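Home Blog Workshop About Contact

We use cookies to keep this site working. OK

The boiler at Podov went again in July. The Rennie fitter quoted 189 for a new pump and 102 for a rebuilt one – I took the rebuilt one.

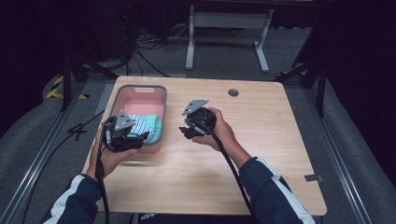

Bleeding the radiators took 20 minutes. The one by the back door still knocks. There's a pale wooden table with a plastic basket of folded fabric on it, and I'd like the airing cupboard warm enough to take that sort of load by autumn. Pressure was nearly 15 psi by evening.

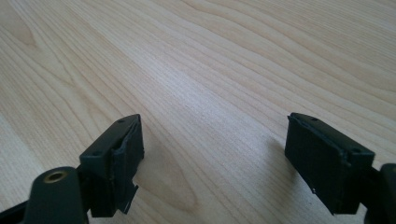 Wood grain on the tabletop.

Next job is the Parkau valve.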